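Handling kits and rentals > Two-arm systems > Nuneo handling package, trial before purchase

hungtang
Joined August 2023

Hello all. This is my first post here, so please tell me if it belongs in another section.

We are a small workshop. We prepare furniture and covers for markets and indoor events, and Lurnanden has offered us the Nuneo handling package on a trial of 14 days. The package is the software licence, the pair of grippers, the mounting parts and remote support. The two-legged robot itself is rented separately, and I do not want to discuss its price in this thread, only the package.

The price after the trial is $2,000 per month. Support is included between eight and five, and outside these hours it costs $95 for each call. I have read the offer several times and I still have questions:

Is it normal that the finger pads are not covered by the warranty?
Has anyone used it with large and light objects? All the material from Lurnanden shows boxes.
Can I change the grip force for one task only, or does it change for all?

I will answer about our own experience as far as I can. We are in the first week.

Thank you,
Hưng Tăng

palletjack_phil
Pads are never covered. Think of them as tires on a car. Buy a spare set up front and forget about it.

Large and light is where I'd be careful. We had the package on boxes and it was great on boxes. We tried it on foam panels and it spent its whole day being very gentle and very slow. What are you lifting?

marigold77
Force can be set per task, but the menu is hidden. Open the task, then Advanced, then Contact. If you change it on the first page you change it everywhere, and yes, I learned that with a row of planters.

hungtang
Thank you both. Marigold, I found the Contact page and it is as you say. It should be written in the manual, in my opinion.

Phil, we are lifting plastic folding tables and the covers that go on them. The tables are moulded plastic with ribs under the top and white legs. They are not heavy but they are wide, and one arm alone turns the table more than it lifts it. So all our tasks are made for two arms. The left takes the edge of the top and the right takes a leg, or the place where the legs come together. For the cover, which is black cloth, we want the fingers to come in low, close to the hem.

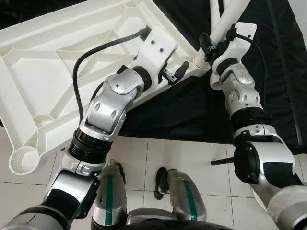
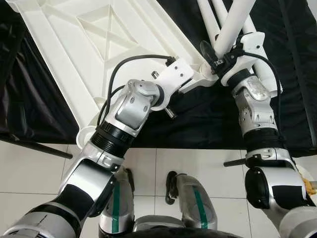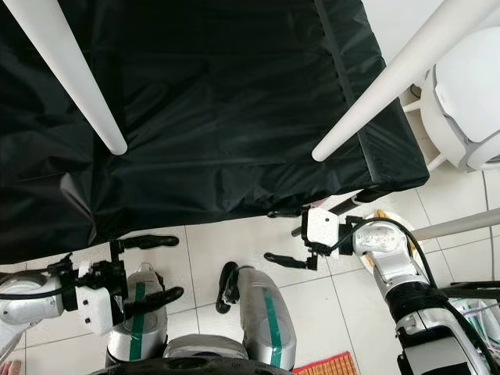
The difficulty in our case is the planning of the two arms together. The software has a function called Paired Grip. When it is on, the second arm waits until the first one reports that it is closed. This is safe but it costs time at every step. When it is off, both arms go when they are ready, and on the second day a table fell on the tiles. It was not damaged, but I did not enjoy the sound.

Lurnanden told me by telephone that the waiting time can be shortened by their engineer and that I cannot do it by myself. Is this correct?

palletjack_phil
It's correct that they'll tell you that. It's a config value. Their engineer changes it in a minute and you get a line on your invoice.

My honest view is that two grand a month for putting tables up and down is a lot. Two students and a hand cart would do it for less and they can also load the van.

sisonfan
Phil, you write this in every thread. He did not ask whether to use people.

hungtang, I run the older Sison grippers with the same software, so take this with some caution. The waiting time is locked on purpose. If one arm closes late on a wide object, the whole weight hangs on the other wrist, and the wrist is the expensive part. I would not want every customer to be free to change it. Ask them for the profile named Wide Rigid. It comes with a shorter wait and a limit on the turning load, and they gave it to me without a charge.

palletjack_phil
I write it in every thread where nobody has done the sum. But fine, the profile is a decent tip. Mine was charged, for the record. Might depend on who picks up the phone.

marigold77
Charged here too, then refunded when I pointed out it was on the feature list in the offer. Check yours, it should be on the second page under "included profiles."

On the cable question, which you haven't asked but you will: give the cables enough of a loop at the wrist that the arm can reach its full turn, and then fix them along the forearm. Ours were left too free by the installer. They found every leg and every handle in the building. A strap of hook-and-loop was enough.

hungtang
I have checked. "Wide Rigid" is on page 2 of our offer as an included profile. I have sent an email and asked for it politely, with a copy of the page.

About the sum, I have done it, Phil. We have two people who set up and fold tables for a large part of the morning, and one of them has pain in the shoulder. I do not plan to replace them. I would like them to do the sewing and repair, where we are always late. If the package can do the tables alone at half of their speed, it is acceptable for me. At the moment it does not do them alone. Someone must stay near and bring the next table, and sometimes free the cloth by hand.

The cloth is the weaker part of the whole package, I must say. With the tables, the software knows where it is going. With a black cover it often stops and asks for confirmation of the edge. We have black covers almost only, it is what the customers order. I asked if a different colour would be better and the support person said that a grey one would be "somewhat better." It is not a very useful answer.

sisonfan
Dark cloth is difficult for all of them. Try to change the light before you change the cover. We put a lamp low at the side so the folds show, and the confirmations became much fewer. Also let the edge hang clear of the floor. When the hem lies on the ground it takes the floor for part of the cloth, at least in my version.

marigold77
Second the lamp. Glossy floor tiles will fight you though. If yours shine, move the lamp until the glare is off the work side.

palletjack_phil
Okay, sore shoulder is a fair reason and I'll back off on the students.

What I'd do: don't sign for the year. Ask for three months with the same support terms. They told me it didn't exist, I said I'd send the grippers back, and it existed. And get it in writing that the trial days they spend on setup don't count. I lost most of a week of mine to a mounting bracket that was drilled wrong.

hungtang
This is very helpful. I did not think about the setup days. We lost one day at the beginning while the brackets were fitted, so I will ask for it.

An update, as I promised. The profile arrived by email, without any charge. The pause between the left arm and the right arm is now short enough that I have stopped looking at it. We ran it on the tables for one afternoon with Paired Grip on, and nothing was dropped. I will not say more after one afternoon.

For the cloth we tried a lamp from the left side. It asks less often but it still asks. Tomorrow we will try with the hem lifted.

One more question, if somebody knows. When the grippers are opened for a long time between tasks, the software shows "idle contact" in yellow and I must clear it by hand. Is there a setting for it?

sisonfan
Same page as before, Contact, at the very bottom. Set the idle check to "on close only." Then save the task under a new name, or the next update will put it back.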